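4.2 Clearing and wiping: results by subtask

Of the five chores in the Netalach suite, clearing and wiping a surface is the one that visitors to the lab consider beneath discussion. A person does it while talking on the phone. We gave it the same protocol as the others: 200 trials per policy, run in furnished rooms with the daylight left alone, and a human scorer who marked each trial as done, partly done, or abandoned. A trial was abandoned when the arm stopped making progress for 67 seconds, a limit we settled on in the pilot after watching one policy nudge the same sponge for most of a lunch break.

The Stotine baseline, trained on 3000 teleoperated demonstrations, does well on the parts of the task that look hard on paper. It reaches objects it has not met before, closes on them at sensible angles, and seldom knocks over the neighbors. Its trouble starts when it has to decide what counts as an object. Glossy surfaces are the worst offenders. A reflection of a window is bright, has edges, and moves when the wrist moves, which are the same properties the policy has learned to associate with things worth picking up. The arm descends on the glare, closes, lifts nothing, and proceeds to the drop-off bin, where it releases the nothing with great care. 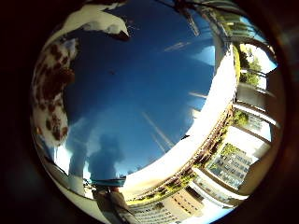
The Mahmoud variant adds a short history of wrist views to the input and was meant to fix this. The reasoning was that a reflection slides across a surface as the viewpoint changes and a sock does not. On matte surfaces the two policies are hard to tell apart. On glossy ones Mahmoud makes fewer empty grasps, but it pays for them in hesitation. It hovers. In the longest trials it circled a suspect patch of light until the limit expired, and the scorer was obliged to write "abandoned" next to a robot that was, by any ordinary reading, still thinking it over.

Wiping brought a different problem. All policies were given a cloth already in the gripper, a concession we made early and do not regret, given what happened when they had to pick it up from a flat table. With the cloth in hand, both produced smooth and confident strokes. Coverage was the weak point. The strokes clustered near the middle of the surface, where the demonstrators had mostly wiped, and thinned toward the corners, where the demonstrators had mostly not. We had assumed that our operators were thorough. The policies learned from them faithfully, and the corners are now on record.

We also tested whether a better view would help. The rigid wrist mount was replaced with the Plustico bracket, which sits farther back and admits more of the room. Clearing improved slightly for both policies. Wiping got worse for Stotine and was unchanged for Mahmoud. Our best guess is that the wider view brings in windows and whatever stands outside them, and that a policy with no notion of indoors has no reason to rank a tabletop above a tree. Cropping the input to the central region recovered most of the loss, at the cost of throwing away the extra view we had installed the bracket to get.

For comparison, we asked people outside the project to do the same chore with the same objects and no instructions beyond a written sentence. Every one of them finished. Several also straightened things they had not been asked to touch, which our scoring sheet had no column for. The slowest took less time than the fastest successful Mahmoud trial, including a pause to ask where the bin was.

We do not read these results as an argument against learned policies for housework. Pushing, grasping, and placing are in far better shape than they were when the suite was drafted in March, and a policy that retries up to 20 times without complaint has something to offer. The gap lies in knowing when a surface is finished. Neither policy has a usable stopping rule. Both will happily wipe a clean table until the limit runs out, and both will leave a dirty one if the dirt is in a corner. Section 4.3 takes up folding, where the numbers are lower and the failures take longer to watch.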